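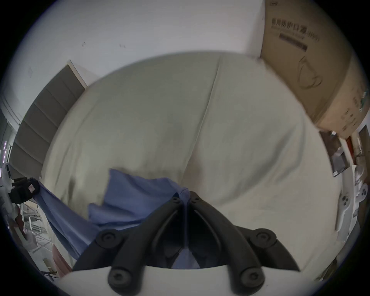

Khadija Bouazza asks whether the east stairs of the old grandstand can be opened to the public before the handrail is replaced, and whether the item should be marked as passed in the meantime. The inspector's response is entered under Section 2.

Skirkura Grounds, Trukutside
Grandstand and Perimeter Inspection Checklist, with Comments
Inspection date: Mon 6 May
Inspector: Igor Kratochvíl
Site contact: Viera Šťastný
Copy to: Kristýna Bednárik, City Permits Desk

Key: P = Pass. C = Pass with comment. F = Fail, to be corrected before opening. N = Not inspected.

Section 1. Site perimeter and adjoining demolition

1.1 Fence panels upright and clamped along Beneš Street – P
1.2 Warning signs posted at each vehicle gate – C
Comment: The sign at the south gate faces inward and cannot be read from the sidewalk. Turn it to face the street.
1.3 Dust screens in place on the side facing the former bottling works – F
Comment: Screens have come loose at the corner nearest the ticket windows. The contractor, Govby, has been notified in writing. Wetting down of brick piles does not take the place of the screens.
1.4 Haul route kept clear of the public walkway – P
1.5 Storm drains protected from loose material – C
Comment: Filters are fitted but are nearly full. Clean them at the end of each work week while demolition goes on.

Section 2. Grandstand, public areas

2.1 Seating boards secure, no exposed fasteners – C
Comment: Boards in Row 3 move underfoot at the aisle end. Tighten and recheck.
2.2 East stairs, treads and nosings – P
2.3 East stairs, handrail – F
Comment: The lower bracket has pulled away from the wall. In response to the question above, the stairs are to stay closed until the rail has been replaced and inspected. The item cannot be marked as passed on the basis of planned work. The west stairs may be used, but see 2.5.
2.4 West stairs, treads, nosings and handrail – P
2.5 Occupant load sign posted and correct – F
Comment: The posted sign shows the load with both stairs open. While the east stairs are closed, the grandstand is limited to 500 persons, and a temporary sign must say so at the entrance.
2.6 Wheelchair spaces level and unobstructed – P
2.7 Guardrail at front of upper tier – C
Comment: Sound, but paint is flaking at the welds. The owner should have the welds cleaned and looked at again in October.

Section 3. Electrical and lighting

3.1 Panel doors locked – P
3.2 Emergency lighting, timed test – C
Comment: All fixtures came on. The fixture above the west exit was dim by the end of the test and needs a new battery.
3.3 Exit signs lit – P
3.4 Temporary cables covered where they cross walkways – F
Comment: The cable serving the concession trailer crosses the main walkway without a cover. Viera Šťastný stated that covers are on order.
3.5 Field light poles, base plates and anchor bolts – N

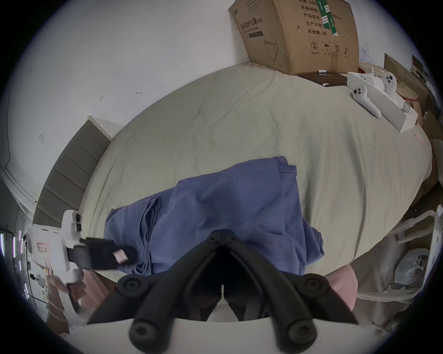

The pole bases were behind the locked equipment yard at the time of the visit and will be examined on the return visit. Evening events may not be held until Item 3.5 has been completed.

Section 4. Fire access and first aid

4.1 Fire lane clear for its full width – P
4.2 Hydrant on Beneš Street reachable – C
Comment: Reachable at present. Govby has asked to move its fence line closer to the hydrant in the next stage of work. That request goes to the permits desk and is not approved by this checklist.
4.3 Extinguishers charged and tagged – P
4.4 First aid room stocked and marked – C
Comment: Stock is complete. The room is not shown on the site map at the gate.

Comments received after circulation

Miroslava Vrabec: Neighbors on Beneš Street would like to know whether the walkway will be moved again once the rear wall of the bottling works comes down. We had no notice the last time.

Reply, Kristýna Bednárik: The current permit keeps the walkway where it is. Any change requires a new notice, which will be posted at the site and mailed to adjoining addresses.

Viera Šťastný: Item 1.2 has been corrected. Please confirm whether a photograph is enough.

Reply, Igor Kratochvíl: A photograph is enough for 1.2. Items marked F must be seen in person. Send the delivery slip for the handrail to the permits desk when it arrives, and the return visit will be set from that date.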